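Mokel Work Table, Cream Top: Review After Six Months

By Ronja Lie
13th February

I bought the Mokel table in August to replace a folding table that sagged whenever I leaned on it. I wanted a fixed surface for sorting, packing and small repairs, something light in color that would let me find a dropped screw. The price was $179 with delivery, and the table came in two boxes.

Assembly

The top is in one box and the legs and hardware are in the other. The instructions are drawings only, and the drawing for the rear legs is easy to read the wrong way around. I put one leg on backward and had to take it off again. The bolts are decent and the hex key in the bag fits them properly. A second person helps when you turn the table upright. My neighbor Karim Sfeir held the far end for me and it took us a minute.

One of the leveling feet was cross-threaded. I wrote to Mokel and got a reply from Melaniia Yurchenko in customer service, who asked for the order number and sent a replacement foot. It arrived within the week.

The top

The surface is smooth and cream colored, with a narrow tan edge. In the store's pictures it looks pure white, so be aware of that if you plan to match it to other furniture. Next to a window it can look nearly white, and under my ceiling bulb it is closer to the color of heavy cream. The finish does bounce light back. On bright afternoons I pull the blind halfway down when I work with small parts.

Pencil comes off with a damp cloth. Ballpoint needed dish soap. I spilled coffee on it in the first month and wiped it up late, and there is no ring. Packing tape pulls off cleanly if you go slowly. I cut cardboard on a mat and have never tried a blade directly on the top – I doubt it would go well.

Storage boxes are where I expected trouble. I keep a large black plastic one on the table most of the time, and on my old table the rim of a box like that left gray rubs every time I slid it. I have not had a lasting mark on the Mokel.

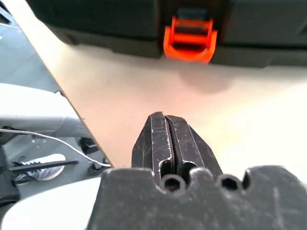 Can you slide a heavy box across it without scratching the finish?
Lift it if you can. A clean plastic base slides fine, but grit caught underneath will leave fine lines, so wipe the bottom of the box first.

Stability

With everything tightened, the table is steady for sorting and writing. There is a small side-to-side wobble if you push on a corner. I retightened the leg bolts after 3 weeks and the wobble got smaller but did not go away. For hammering or anything that needs a vise, I would get a proper bench.

My floor is not level, and the feet adjust enough to cope with it. They turn stiffly by hand. Use pliers with a rag around the jaws.

Compared with the Zongate

Before ordering I tried the Zongate table that Mireille Shboul has in her sewing room. It is heavier and does not wobble at all, but the top is dark, and thread and pins vanish on it. It also has a rail underneath that hit my knees. If you mostly stand, the rail will not matter and the Zongate may be the better table.

What I would change

The edge strip is a little sharp at the corners. I went over mine lightly with fine sandpaper. I would also like a lip or stop along the back, as pencils roll off behind. For now I have a strip of felt stuck there – it works, but it collects dust.

I would buy the table again at the same price. Mokel sells a drawer that fits under the top, and I have not tried it.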